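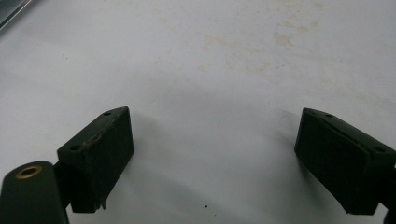
ok the 261. going to do this as a thread, I've typed it out to four different people now and my thumbs hurt

if you don't live up our end: it's the bus from the estate down Toledo Road, past the health centre, round the back of the station and into town. Run by Dalis since January. Before that the old lot, who were late but at least they came

new timetable went up last night. As in, on the pole. A bit of A4 in a plastic sleeve, rain already in it. Nothing on the buses, nothing through the door

evening service: gone after 7.10. Just stops. Last one out of town used to be twenty to eleven

so if you finish work at 8 you're walking, or it's a taxi. if you're at the pictures, same. If you're visiting someone on a ward you leave before they've had their tea

daytime it's every 70 minutes. Not every hour. SEVENTY. so it's never at the same time past the hour and you can't learn it. Who comes up with that

like 9.05, then 10.15, then 11.25. My mum has it written on the back of an envelope by the phone and she's already got it wrong once, and she did payroll for a living

and the connection at the station. Train gets in at 25 past. bus leaves at 22 past, on the ones where they nearly meet. Three minutes. You'd be able to watch it go from the footbridge

I rang Dalis. on hold through most of my lunch. Very nice lad, clearly not his fault, said the changes "reflect how people are travelling now". Asked him when they'd counted. He didn't know. Asked if he could find out, he said he'd pass it on

they want everyone on the app by the way. Rulilis. It does your ticket and tells you where the bus is. Mine showed it in a field

£2 single on the app, more if you pay the driver, and the driver can't always give change. So the people who pay most are the ones without a smartphone. great
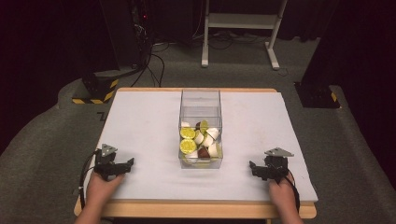 Demetrius Iwasaki: They counted in the school holidays. There was a woman with a clipboard at the health centre stop in August, I talked to her. No college kids, half the offices off. If that's what they're going on then of course it looked empty.

right. THANK you Demetrius. August!! that explains a lot

can anyone else remember seeing the clipboard woman, and which stop, and what time of day. Not having a go at her, she was doing her job. Just want it written down somewhere before we send anything

also someone's messaged to say use the other route, the one along the bottom road. Yes fine if you can do the hill. It is a proper hill. In the dark with shopping it's not an option for a lot of people and there's no pavement on the bend by the garage

things I've been asked, quickly

is it final: don't know. Notice says "from next month". council bit of the website still has the old times on it

can the council stop it: they pay towards the evening ones, or did. So either they've pulled the money or Dalis have handed it back. I've emailed to ask which. No reply yet but I only sent it this morning so fair enough

is there a petition: there's a paper one on the counter in Sanetti, next to the till. Please put your postcode, last time a load got chucked out for not having them

online one coming, Ezequiel Alcaraz is setting it up tonight, will stick the link on the end of this when I've got it

if you're writing in yourself, say what journey you make and what time. "I get the 8.50pm home from work, there is no other bus." Two lines of that does more than a page of being furious. I have also written the page of being furious, it's in my drafts

and say if you've missed an appointment or had to turn a shift down. They ask about that specifcally on the form

drivers: please be nice to them. The one I had today found out from the same bit of paper we did

got to go, mine's the 5.45 and if I miss that it's gone 7 before I'm home. more later

edit: it didn't come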